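Print this page
E-mail this page to a friend

Flenell A5 Notebook, dot grid

I've been selling notebooks from the shop in Gresstead for 11 years now, and this is the one I end up putting in people's hands most often. It's a plain-looking thing with a cloth cover, a ribbon and a pocket at the back that will hold a few receipts before it starts to bulge. I wrote my own shopping lists in one all last winter, so what follows comes from proper use and a fair bit of being dropped in the bottom of a bag.

The paper first, as it's what everyone asks me about. It's 104 gsm, a good bit thicker than the old version, and slightly cream. Ballpoint and pencil are no trouble at all. Fountain pens are fine if you don't go too wet — my broadest nib does show through a little, though I've never had it go right through to the next page. Rubbing out is clean as well, and you don't get that furry patch you find with cheaper paper.

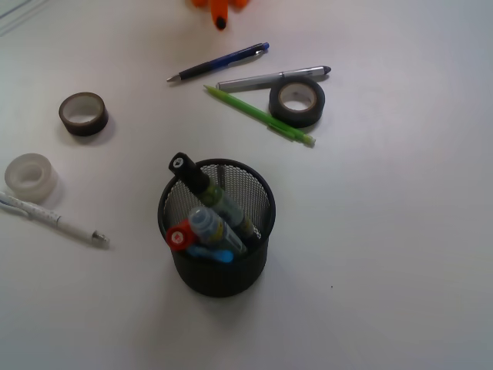 The binding is sewn, so it opens flat once you've bent it back a few times. Do this gently when it's new! Start in the middle and work outwards, a few pages at a time. Shiyu Xu, who draws knitting charts in hers, wrote to tell me she'd filled two from cover to cover without losing a page, and she's much harder on them than I am (she folds the covers right round, which makes me wince).

The dots are pale grey and 5 mm apart. I'd have liked them a touch paler, but Nandini on our Saturday counter says she can't see them as it is, so I suppose they've got it about right between us.
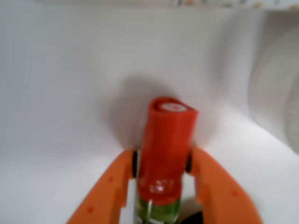

Colours are moss, brick and a dark blue they call Harbour. The moss is greener than it looks on most screens. We did have a yellow, but it marked terribly and I've stopped ordering it.

If you want something to keep it in, the Foliro zip case fits with room for a pen loop down the side. The Biswas sleeve doesn't — it's made for a slimmer book and you'll be fighting it every time.

Size: A5
Ruling: 5 mm dot grid
Cover: cloth over board
Price: £18

We can stamp initials on the front, up to three letters, in gold or blind. Please allow a week for that, and do check your order of letters before you send it, as I can't take stamped ones back. Unstamped books can be returned within a month if they're clean.

The next delivery of brick is due in October. Drop me a line if you'd like one put by.

Print this page
E-mail this page to a friend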